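Guides > Kitchen > Storage FAQ
Filed under: Small Kitchens, Buying Advice
12 comments | 30 shares

Mug Storage: Your Questions

Do I need a mug tree?
Probably less than the stores would like. If your mugs fit on a shelf, leave them there.

Is the Trullel worth the extra money?
I doubt it. The maker says it's "balanced for life," which tells me nothing about my heaviest mug.

Will hooks under the cabinet hold?
Screwed in, yes. I wouldn't trust the stick-on kind, whatever the package claims.

Does bamboo resist germs?
I've seen that on plenty of labels and never with a source. Wash your mugs.

Are wooden trees stable?
Some are. Load both sides evenly and be suspicious of a small base.
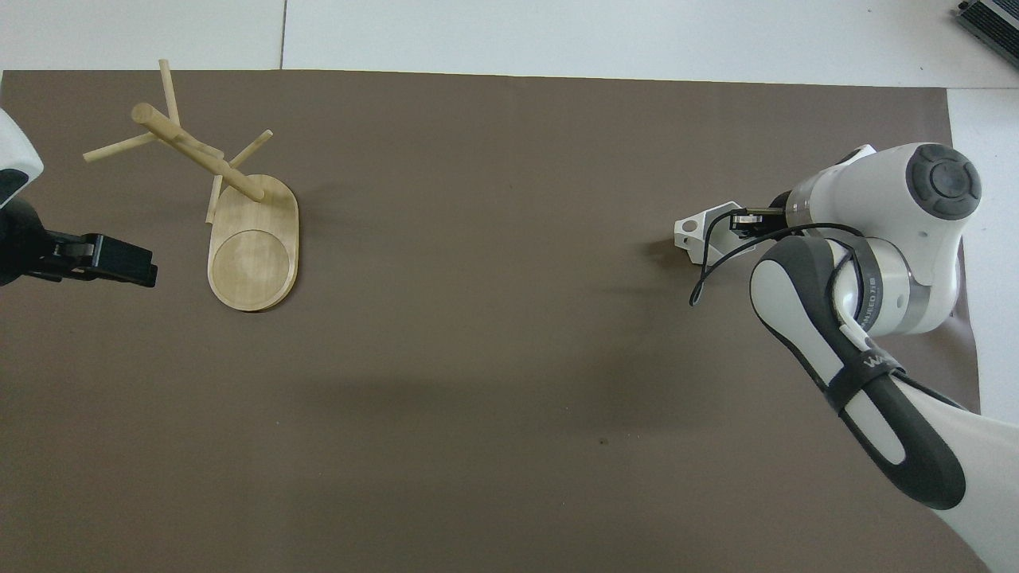 Can I oil the wood?
Yes, with food-safe mineral oil. Skip the Nalura "mug stand balm" unless you can find out what's in it.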